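Ticket 266: heating keeps dropping out, back office
Raised by: Philomena Dunne
Status: open, waiting on part

Fri 8 January
Hello again, it's me! The Tralard boiler has gone off three times since we came back after the break, always first thing, and it's freezing in the back office. The display shows fault 24 and then the whole thing sulks until I hold the reset button in. I've had a look at the pressure gauge and it's sitting where the sticker says it should, so I don't think it's that (it was that in December, I know, sorry).

Update, same day
Rang Sirnuda and got So-ying Hung, who was lovely. She had me bleed the radiator by the door, which hissed for ages, and then turn the Lisden thermostat down and up again so the boiler had to fire from cold. It lit first time, typical. Ran for 11 minutes and cut out with the same code.

Update
Tried it with the timer switched off altogether and just left on constant. Better! It stayed on all morning and only tripped once, after lunch. So-ying reckons the fan is slow to get going and the board gives up waiting for it. She's ordered one and quoted £68 plus fitting, which I've okayed.

The meter cupboard key and the spare thermostat batteries will be in the mesh basket in the front room, in case I'm out when the engineer calls. 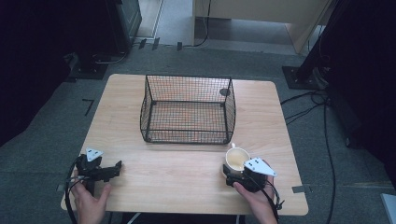 Black mesh basket, front room table

Please don't close this one yet, I'd like a full week of warm mornings first. Parking is round the side, and the bell sticks so give it a good shove.

Sirnuda Customer Support | Contact us | © Sirnuda | Back to top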